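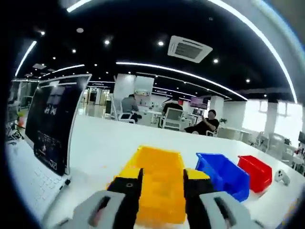
Frequently asked questions about the colored bins

I get emails about my bins. More emails than I get about anything else on this site, which still surprises me a little, so I've put the answers in one spot. I'm Vibeke, I look after the shared office at Trestar, and yes, I really do like plastic bins this much.

What are the colors for?

Yellow is for things in use this week. Blue is for things that need to go back to someone. Red is for things that are broken, missing a piece, or that we can't identify. I tried a system with more colors once and people just put everything in the closest bin – me included!

Why not use labels?

I did, for years! Labels peel, people's handwriting is awful, and then somebody borrows the bin marked CABLES to carry snacks in. A color you can remember from across the room. I do keep one small card taped up by the door that says what each color means, mostly for visitors.

Where do you keep them?

Out on the long white table, next to whatever we're working on. I know it looks tidier to put them on a shelf, and Gunhild Bjarnason (she has the desk nearest mine) has been lobbying for a shelf all September. But when ours lived on a shelf, stuff piled up on the table and the bins stayed beautifully empty. So, table.

See-through or solid?

For the everyday bin I like one that lets some light through, like our yellow one. You get a hint of what's in there without digging. For the broken stuff I don't mind either way. I'd rather not look at it, to be fair.

Do you use lids?

No. A lid is one more thing to lose, and a closed bin turns into a tiny storage unit where chargers go to retire. If you have a dusty room or a cat, fine, get lids.

What size should I buy?

Small enough to pick up with one hand when it's full. People always buy too big! A huge bin takes ages to fill, so you never empty it, and by then it's too heavy to want to. If you're stuck between two sizes, take the smaller one and buy a second later if you need it.

How often do you empty them?

Yellow gets cleared at the end of the week, and it takes me 7 minutes if I don't stop to chat. Blue gets walked around the office whenever I'm getting up for coffee anyway. Red gets 30 days. After that I ask out loud if anyone wants what's in it, and if I hear nothing, it goes to recycling. My sister Bergþóra thinks that's harsh, but my sister Bergþóra also has a drawer with 15 phone chargers in it.

What about game controllers, headphones and that kind of thing?

Small stuff that gets used every day can just sit on the table, as long as it has a regular place. I don't make people put a controller in a bin if they're going to pick it up again in an hour. Cables are different. Cables multiply. Wrap each one with a scrap of hook-and-loop tape before it goes anywhere near a bin.

How do you clean them?

Warm water, dish soap and an old toothbrush for the ribs on the sides, where the dust loves to settle. Let them drain upside down on a towel. Skip the scratchy side of the sponge, it clouds the plastic and you can't undo it.

Will this work at home?

Sure! Guðlaug Ásgeirsdóttir wrote to me that she has the same setup in her hallway, with blue for library books and returns. I've also heard from people who use it for craft supplies and for school papers. The colors don't matter, just pick ones you can tell apart quickly and then don't change them.

Can I ask you something that isn't here?

Please do, the contact form is at the bottom of every page. I answer most things within a few days, slower if you send me pictures of your garage.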